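Repair Night Moves to the Dundus Room

Starting Thu 3 August, repair night will be held in the Dundus room on the second floor of the Brindau building. Doors open at 6 p.m. and we stop taking new items at 8. Use the side entrance, as the front is locked after five.

Please bring small appliances clean and with the crumb tray emptied. Limit is 2 items per household. Nisha Grewal has the sign-up sheet and will hold your place if you call the office at extension 209.

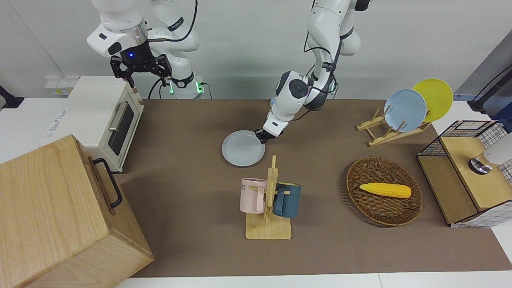

Lamps and radios are still handled by Seidu Ackah at the back table. He is short on plug ends and would be glad to have any spares you can drop off. We do not take microwaves or anything with a gas line.

Items left over from May are on the shelf by the stairs. Anything not claimed in 20 days goes to the county recycling center. Questions can go to Majdi Khoury.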